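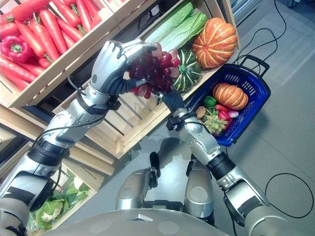 Clendeck opens tiered greengrocery display to independent shops

Farnus, June 2024

Shopfitting firm Clendeck has begun taking orders for Renum, a tiered fruit and vegetable display built from slatted wooden crates. The range is meant for village shops, farm shops and small grocers who want to sell loose produce but have little floor to spare.

The crates are made from light, unfinished wood and sit one above another in tiers, with the upper ones tilted towards the shopper. Carrots, peppers, cabbages, pumpkins and grapes can all be shown without packaging, and the shopkeeper can move a crate up or down as the season changes. Each crate lifts out by hand for cleaning and no tools are required.

A single unit costs 1,290 euros, delivered and assembled. Extra crates can be bought separately. Clendeck will also supply units on a twelve-month hire agreement, with the option to buy at the end.

Renum was designed at the Štěpánek workshop, which has made storage for orchards and market gardens for many years and will build all the units for the first season. Orders placed by the end of the month will be delivered in the order they are received.

"Small shops kept telling us that their vegetables were in the darkest corner, in whatever boxes they came in," said Dagmar Baláž of Clendeck. "They wanted something that holds a large pumpkin and a bunch of grapes on the same stand, and that one person can refill before opening time."

The tilt was settled after a trial in May. Steeper crates showed the goods well but let round items roll forward when the crate was half full. The final angle is shallower, and heavy items such as squash are best kept at the end of a row.

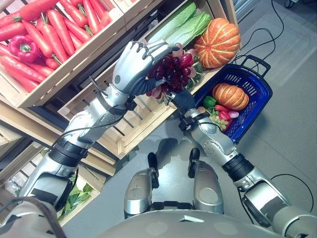 Baskets and floor space

Renum is designed to be used with ordinary shopping baskets. Customers tend to put a basket down on the floor while they choose grapes or pick through carrots, so Clendeck advises leaving a clear strip of 100 centimetres in front of the lowest tier. The blue plastic baskets with slotted sides and a black handle fit this strip and can stay beside the stand without blocking the way past.

The lowest crates are intended for leafy vegetables. Grapes should go on the slats in a single layer, where air can reach them from below, with different colours kept in separate bunches so that shoppers can lift one without disturbing the next. Full crates of root vegetables may weigh more than they appear to and should be filled in place.

Clendeck has set aside nearly 300 crates for shops that already own a stand and only need replacements. 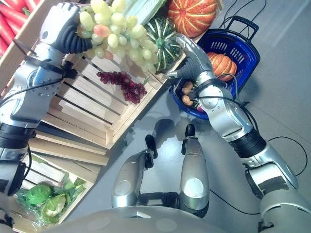

Hazel Pennington said that her shop had thrown away fewer bruised grapes during the trial, and that she would like to see a narrower unit for shops with a single aisle. Clendeck is looking at a narrower version for next year but has not set a date.

Orders and enquiries: Clendeck sales office, Farnus, extension 606. Drawings and a price list are available on request.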